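Table clutter

From the Tiltesport Household Handbook, an open reference kept by its readers. Entry written by Roswitha Görtz, last revised in May.

Table clutter is the mixed collection of small things that gathers on a shared flat surface when the people who use it put something down and walk off. It turns up on kitchen tables, on desks, on the long counter by the office door, and most of all on big pale tables in rooms used by a lot of different people. I've been writing for the Handbook for 17 years and this is the entry I get the most mail about, so I've let it grow a bit (sorry, editors!).

Name and use

People also say table drift, top mess, or just "stuff." In our house it was "the landing," as in "is that yours on the landing?" The Handbook settled on table clutter back when the entries were still on index cards, and I see no reason to change it now. Drawer clutter has its own entry, and so does floor clutter, which I didn't write and don't entirely agree with.

A thing counts as table clutter if it doesn't live on the table. A fruit bowl isn't clutter, even an ugly one. A salt shaker isn't clutter in a kitchen but becomes clutter the minute it's carried to a desk. I know some readers want a time limit in the definition — a cup is fine for an hour, that kind of thing — and we went back and forth on it for most of a winter. I still think it's unworkable. Who's timing the cup?

What it's made of

Drinks make up the core of it almost everywhere. Bottles and cups arrive with people and don't leave with them. A paper cup is the classic case, being too light to feel like something you have to deal with and too open to stick in a bag. Plastic bottles are nearly as bad, and they roll, so a bottle left at one end of a table may be claimed by no one at the other.

After drinks comes packaging. I mean bags, wrappers, film, the sleeve off something, the box the sleeve was on. Bags are a special problem in that they look like trash and often aren't. Plenty of people (me included) keep a bag to use again, smooth it out a little, and set it down for later. The next person sees a crumpled bag and can't tell which kind it is, so it stays.

Then there are the loose parts. Lids without tubs, caps without pens, the one odd screw. Lids deserve a paragraph of their own and I'm going to give them one.

Lids

A lid that has come away from its container is the longest-lasting item on any table I've ever cleared. You can't throw it out in case the bottom half is somewhere, and you can't put it away without the bottom half. My own rule is to stand it on the windowsill for the week and then let it go. Readers in Birkett wrote in to say they keep a lid box in the office kitchen, and that it works nicely as long as someone tips it out now and then. I tried one. Mine is full.

Cables

Cables get left behind at tables where people plug things in, and they behave differently from the rest. A cup gets noticed sooner or later. A cable, especially a coiled one, looks as if somebody meant it to be there, so even very tidy people will wipe carefully around it. If you can't find an owner, put a tag on it with the place you found it and hang it on a hook. Don't put it in a drawer with other cables, please, or you'll be reading the drawer entry next.

Where it collects

Clutter likes an edge and a corner, but on a big table it will happily settle in the middle too, where it's out of reach of anyone sitting down. Pale tops show it more. They don't attract more of it, whatever people say, though I believed that myself for years. The old table at Dralton, where I learned most of what I know, was dark brown and could hide a week's worth.

Open-plan rooms are hard going. Everyone passes the table and it belongs to none of them. When the Dralton office moved into one big room in 2000, we went from clearing the table twice a week to clearing it every afternoon, and the same people were using it!

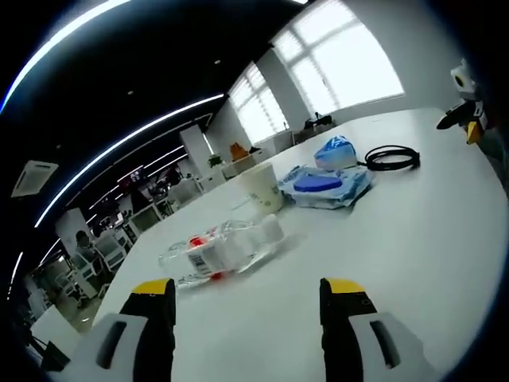 Mixed clutter on a large white office table: a clear bottle lying on its side, a paper cup, a translucent blue bag with a dark blue lid on top, a package in glossy film and a coiled black cable.

Clearing it

I clear by kind, and I start with anything that could hold liquid. Pick up cups first, keeping them upright until you've looked inside. Bottles next. Empty what's left in them, put the cap back on or take it off depending on what your local recycling asks for, and get them off the table before you touch anything papery.

Flatten the bags and check them with your hand as you go. I once threw out a perfectly good pair of reading glasses in one, and I've patted down every bag since. Wrapped packages that haven't been opened go to one side with a note, never in the trash, even if they've been sitting there since the morning.

Lids and cables come last, as above. Then wipe the whole top in long strokes from the far side toward you. I use a plain damp cloth. Several people have recommended the Ulto tray, a shallow thing you sweep everything onto and carry away, and I do own one. It's good for crumbs. For clutter I find it just moves the pile to a smaller table, but my sister swears by hers, so make up your own mind.

Keeping it down

Put a trash can and a recycling bin within reach of the table, and I mean an arm's length from a chair. Across the room is too far. Of everything readers have tried, this is what they report back on most happily.

A small basket for things with no owner helps as well, if it's really small. A large one fills up and turns into furniture. Signs don't do much. We had one at Dralton asking people to take their cups with them, and it spent most of its life under a cup.

Some offices go for a set hour when everybody clears their own things, usually late in the afternoon. It works while one person is keen on it. When that person goes on vacation the table is back to normal in a couple of days, and there's a long and slightly bitter thread on the talk page if you'd like the details.

See also

Drawer clutter
Floor clutter
Lid box
Lost property, small offices
Wiping down (pale surfaces)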